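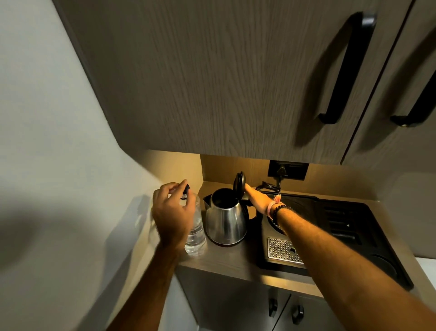 Fig. 1. Kettle task, head camera view. Right hand on the kettle with the lid open, left hand at the bottle cap.

Labeling two-handed kitchen tasks from head camera video
Project report, group Dustisside
Natnael Hadgu, Keegan Melnyk, Zewditu Derese
Supervisor: Zinash Negussie

1. What we wanted to know

Robot arms get trained on video of people doing chores. Most labels we found say one thing at a time: "open bottle", "fill kettle". But people use both hands and the hands do different jobs. In Fig. 1 the right hand holds and the left hand works. One label for both loses that. So the question – does a separate label per hand give a better prediction of the next action?

2. Data

300 short clips, small kitchens only, all from the head camera. Tasks: fill a kettle, make coffee, put away dishes, wipe counter. After cleaning we kept 111. Most of what we dropped had one hand out of view for too long. Some were just too dark. We should of checked this before labeling and not after, it cost us most of May.

3. Labels

Two schemes.
Jomley: one label per moment, for the whole person.
Ivach: one label per hand, picked from hold, reach, twist, pour, place, idle. Plus the object.

Fig. 1 under Jomley is "open bottle". Under Ivach it is right: hold, kettle / left: twist, bottle cap. Keegan and Zewditu labeled everything separately, then Natnael settled the cases where they disagreed. Worst pair was hold vs. idle. A hand resting on something looks the same either way, and we only wrote a rule for it halfway thru. Clips done before the rule were relabeled.

4. Model

Small network, same one for both schemes, code from the Fikre course repo with the output layer changed. Input is a few seconds of video, output is the next label. 20 clips held out for testing. Same split both times.

5. Results

Ivach did better on tasks where one hand steadies something. Kettle filling improved most. Wiping the counter, no real difference – one hand does everything there anyway. Dish task got slightly worse, probably because the hands swap roles a lot and the model lags behind.

Motion blur hurt both. Twist was often read as reach when the hand was blurred. Also shiny metal, the model sometimes put the contact point in the wrong place on it. We didnt have time to look into that properly.

6. Problems

Test set is small, so don't read too much into the dish result. Only 2 labelers. No depth data. We never ran any of this on an arm, it's prediction only.

7. Next

Ifeanyi Aliyu is taking over the label tool next term. First thing to fix is the hold/idle rule, then add a label for hand swaps. Label files are in the group folder, use the second version.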